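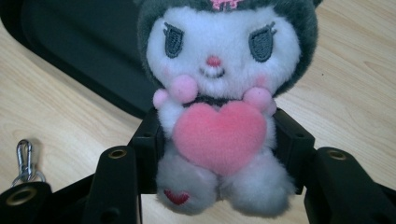 Gray hood plush with pink heart, on a wooden table, August.

Progress report to the Drevidov Fund
Project: Soft toy repair and lending, Tirkomlow Children's Library
Prepared by Lanying Cui, project coordinator

1. What was done in this period

In the last report we wrote that the lending of soft toys would start when the cleaning rules were ready. The rules were approved in June and the lending has started. A family can now borrow one soft toy together with one or two picture books, for the same three weeks as the books. The toy gets a card with a number, and the card stays in our drawer until the toy is back.

We received donated toys from two schools and from the Hokero shop on the main street, which closed its toy department. Many of them were in good condition, others needed sewing. Gülizar Karabulut makes the repairs on a table in the back room, usually in the mornings before we open. She works mostly on seams, loose noses and stuffing that has become flat. Toys with hard plastic eyes are not given to children under three, so we put them on the upper shelf with a yellow tag. Toys with embroidered faces are easier for us, and we ask donors for this type first. The plush in the photo is a good case: the eyes, the nose and the mouth are all stitched, and the big velvety heart between the paws is what the small children like to touch.

For toys of this kind we wrote a special line on the inspection form. The pom-poms on the paws must be pulled one by one by hand, and if one moves, it must be sewn again before the toy goes out. Şükran Yaman proposed this line after one pom-pom from a different toy came off during story hour. No child was hurt, but it was a useful warning for us and we checked the whole shelf again the same week.

2. Cleaning

Long white fur is the most difficult material. It takes dirt quickly at the feet and the belly, and after washing it must be brushed while it is still a little damp, otherwise it stays in knots. We tried two washing programs and we keep the cooler one. The company Ó Conaill lends us a small dryer until the end of the project, and for this we are very thankful. Dark fabric and white fur on the same toy should not stay wet for a long time - in one case the color has run and we could not save the toy.

The drying takes more time than we planned. In the plan we wrote one day between return and next loan. In practice we need two, and for the thick toys three. We ask the fund to accept this change in the work plan. It has no effect on the budget.

3. Use of the money

The grant for this year is 3237 euros. From this sum 1000 euros were reserved for shelves and boxes, and this part is spent completely. The shelves are lower than the old ones, so that the children can choose without help. The rest goes to sewing material, washing, printed cards and the hours of Ms. Karabulut. The receipts are in the folder which Thibault Jacquet keeps, and he will send copies with the final report.

4. Difficulties

Ten toys were ordered again and again by the same families, and other toys stayed on the shelf without interest. We now change the front row every week. Characters that children know from cartoons are always the first to go, and there was a small conflict about one of them between two sisters. For popular toys we have introduced a waiting list with a limit of 15 names.

Two toys did not come back. We wrote to both families in a friendly way, and one has answered that they are still looking for it.

5. Next steps

In the autumn Tamara Hrynyshyn will hold a repair afternoon for parents, where they learn to close a seam and to fix a decoration so that it cannot be pulled off. The room is reserved and the needles are bought, but we still need thicker thread in gray and pink. We also want to print the inspection form in a second language.

We would be glad if somebody from the fund could visit us during the repair afternoon. It starts at 10 in the morning, and the entrance is on the side of the garden.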